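Reading time: 2 min

1/ Kundidham parish council papers for August are out. Item 9 is the hire charge for the small hall at Meireles Road. Short thread on what the report says and what it leaves out.

2/ The current charge is £19 an hour for residents' groups. The proposed charge is a flat £294 per booking, any length up to a full day. It replaces the hourly rate completely.

3/ Break-even against the old rate is a little under fifteen and a half hours. No booking can run that long, as the hall opens at 8am and has to be cleared by 10pm. Every existing hirer would pay more under the new scheme.

4/ The report describes the change as "simplification of the tariff". It does simplify it. A two-hour booking goes from £38 to £294.

5/ The stated reason is staff time. Each booking needs an unlock, a lock-up, a heating change and an invoice, whether it lasts one hour or ten. That is a fair point and it does support some fixed element in the price.

6/ It does not support a fixed element of this size. Appendix 2 puts the staff cost per booking at £31. The rest is labelled "recovery of premises overheads" with no working shown.
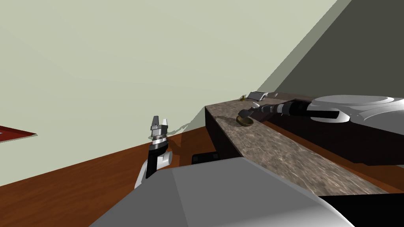 LOCAL SERVICES > HALLS AND GROUNDS

7/ On overheads: the building's insurance and the boiler contract with Matent are both charged in full to the small hall. The main hall, the office and the upstairs store are in the same building and on the same boiler. They carry none of it in this table.

8/ If the boiler contract were split by floor area, the small hall's share would fall sharply. The floor areas are in last year's asset register, so the figures exist. I have asked the clerk for the split -- no reply yet.

9/ Usage. The report gives 900 hours of hire last year and assumes demand will hold. There is no allowance for groups leaving. At these prices the short weekday bookings will move to the chapel room or stop.

10/ There is a hardship clause. Groups may apply for a reduction, decided case by case, with no criteria and no time limit for a reply. A group that books monthly would need to apply each time as drafted (para 14).

11/ The online booking system, Lirnora, can already handle a fixed fee plus an hourly rate. The district council uses it that way for its pitches. So the software is no obstacle to a two-part charge, although para 11 of the report suggests it is.

12/ A two-part charge would look something like £31 per booking plus a lower hourly rate. I have not proposed a figure for the second part, as it depends on the overhead split in post 7.

13/ Procedure. The item is marked for decision, with no consultation beforehand. Standing orders let members defer it to the next meeting on a simple vote. Public questions are at 7pm and must reach the clerk in writing by noon the day before.

14/ Correction to post 3: clearing time is 10.30pm when the main hall is also in use. The longest booking is then fourteen and a half hours -- still short of break-even.

Recent posts
Allotment water charges: what the meter readings show
Kundidham bus shelter, second quote received
Pitch drainage at Meireles Road
Reading a parish precept notice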